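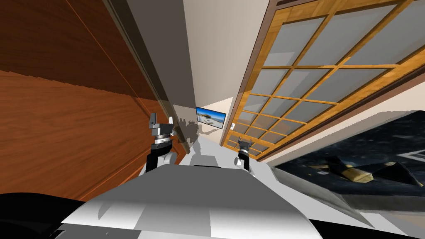 A simulated guest room seen from a Verkari two-armed robot, with the wardrobe at left and the television at the far end.

NANDPORT, July. Housekeeping staff at the Sisodia hotel in Nandport will get a new coworker this fall, and it has already spent more nights there than most of the guests. So far all of them have been on a computer.

Verkari, which builds the robot, has run it through 688 practice shifts in simulated rooms and hallways. The hotel has 159 real ones waiting. Under the agreement announced today, 2 robots will take over towel runs and the late linen round, a job that has never had a waiting list.

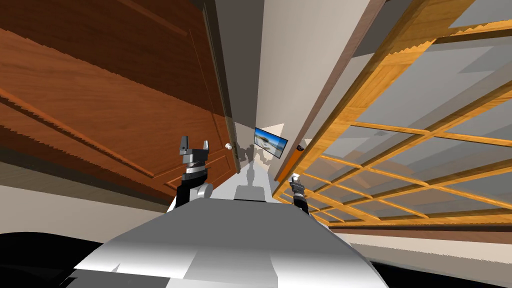
Doors took up much of the spring. Staff were asked which ones give them trouble and came back with a longer list than Verkari had hoped for, and the practice runs were changed to suit.

No housekeeping jobs will be cut. Room attendants keep their hours and hand off nearly 270 cart trips a week. They also keep the right to send a robot back to its charger, a privilege not extended to managers.

Scheduling software is supplied by Drosum.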